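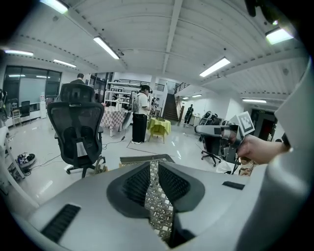 Settling in at Zakstead: floor, lights and chairs

Dec 4, 2023

The big room at Zakstead is now in daily use, and most of the questions coming through to the building desk are the same few. The answers are below, along with a few jobs still on the list.

The floor

The floor is white and glossy and it's going to stay that way. It makes the room feel bigger and it bounces plenty of light about, but it also shows every scuff, drip and bit of tape. Naqvi, who do our cleaning, go over it each evening with a damp microfibre mop and a neutral cleaner. Please don't use the spray bottles from the kitchen on it. They leave a haze, and the haze then has to be taken off by hand.

If you spill something, wipe it up with water and a dry cloth. The cloths are in the cupboard at the foot of the stairs, second shelf. Used ones go in the tub underneath, and please wring them out first.

Tape has been the main nuisance so far. Packing tape and the silver cloth kind both pull at the finish or leave glue behind. There is a box of low-tack floor tape in the same cupboard, and it should come up again within a week of going down. If you need a line on the floor for longer than that, ask the building desk and we'll mark it properly.

Panels, mats and anything else laid flat on the floor are fine while you're working with them. Keep them out of the path between the doorway and the stairs, and stand them against a wall when you go home. Naqvi won't move anything they find lying down, so whatever is under it doesn't get mopped.

Lights

The fluorescent fittings in the ceiling are bright. Some of you like that and some of you have written in to say you don't. They are on two switches by the doorway, one for the near half and one for the far half, and either can be turned off if everyone working under it agrees. The stair lights are on a separate circuit and stay on whenever the building is open.

Our own meter readings under the fittings came out at over 300 lux, which suits general work. Anyone doing fine work or small soldering can borrow a clamp lamp from the store. Sign the sheet, and bring it back with its bulb.

If a tube flickers, send a note with a rough idea of where it is. "Above the doorway" or "upper left from the stairs" is plenty. Spare tubes are kept on site and the electrician comes through every second week.

Chairs

The black mesh office chairs belong to the room. They've been wandering upstairs — we found three in the lunch room last week — and they need to come back down at the end of the day. The castors are the soft kind meant for hard floors. Chairs brought over from the old building mostly have hard castors, and those will mark the gloss, so please check before you wheel one in. Dindent can supply soft replacements and the building desk will order them for you at no charge to your group.

The lever on the right lifts and lowers the seat. The knob underneath changes how hard the backrest pushes. If a chair sinks while you're sitting in it, turn it around to face the wall and log it. A sinking chair is usually the gas strut, and we have a couple of spares.

Noise

The ceiling and the floor are both hard, and voices carry right across to the stairs. We have asked Ellonia for a quote on felt wall panels. It covers the long wall only, and we won't touch the ceiling. Until there's a decision, please take phone calls to the small meeting room or outside.

Still to come

Coat hooks beside the doorway. The first lot arrived without screws.

A second bin for soft plastics, to go next to the paper one.

Grip strips for the stairs. They are on order and will be fitted outside working hours.

The full strip and reseal of the floor is booked for June. The whole room has to be cleared for it, so put it in your planning now. Dates will follow once Naqvi confirm.

For anything else about the room, ring the building desk on extension 3301, or leave a note in the tray at room 123.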